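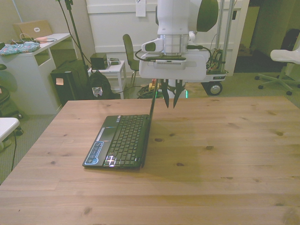
Technician for mobile robot arm (part-time, Binberg)

Rilmont is looking for one person to take care of our mobile robot arm at the Binberg office. The position is 80 hours per month and starts in June 2026. The contract is for 2 years, and a longer one can be discussed later.

The machine is a white arm on a wheeled base, with a two-finger gripper and a small camera on the gripper housing. It works at a table with everyday objects, such as a small laptop. The electronics of the base are open on one side, so you must like order with cables.

Your tasks:
Check the arm, gripper and wheels before the first run of the day
Clean the finger surfaces and replace them when they are worn
Calibrate the wrist camera again after each change of gripper parts
Inspect the cables at the wrist, where they bend the most
Look for faults on the boards and in the wiring of the base, and repair what can be repaired in house
Write every repair in the maintenance log (it has 263 entries now, please be ready to read the old ones)

What we expect from you:
Training in electronics or mechatronics, or comparable practice
You can solder and crimp and you can read a wiring diagram
Basic knowledge of Linux, enough to restart a service and read its messages
English for daily work. Our team speaks several languages and no one will correct your grammar.

Experience with robot arms is welcome but it is not a condition. In the first 7 weeks you will work together with the present technician, who moves to our workshop in Bavside.

Large repairs of the arm joints are made by our service partner Roussel. You will pack the arm, send it and do the acceptance test when it comes back.

Please send us your CV and a short text about one machine which you have repaired, and how you found the fault. A formal cover letter is not needed. Write "Technician Binberg" in the subject line. Interviews take place at the office and include a short practical task with a connector.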